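Bench notebook – Femham office, May

Carried on with the two-arm work on the Badden unit. We're up to 217 handling runs since we moved it onto the carpeted side of the office, and I am so pleased with how ordinary it is starting to feel to have it working next to people at their desks.

Meenakshi Mathur asked what changes for the fit-out crew if this goes ahead. Mostly the holding. Right now one person holds a panel while the other does the fixing, and the holder just stands there (I have been the holder, my shoulders remember!). With the arms on that job, both people could get on with fixing and checking. She wants them choosing which jobs the robot gets, and I'm all for it.

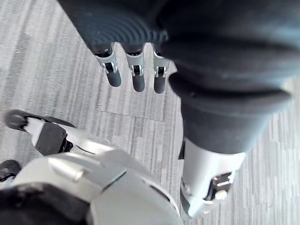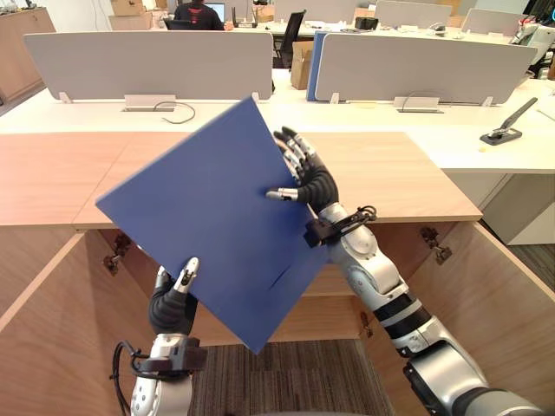
Grip and handling

Blue square board, both hands, thumbs on the front face. I like this hold far better than the flat pinch we tried on Sunday – more room to tilt before the wrists run out of travel. Wrist cable loops still bug me. Shorten the left one, then recheck full reach.

Carpet: the stripes are fine and streaky, and I want to know if they upset the wrist view when the fingers hang low. Compare against the plain floor in the Aasen room.

What people said

Noise is fine at desk distance. They'd like a clear signal before an arm moves, and so would I. Clotari log viewer now opens in 7 seconds, so anyone can look up why a run stopped without waiting for me. Two people did so today and one found a bad setting I had missed. Love that.

Next: heavier board, slower tilt, Meenakshi on the stop button.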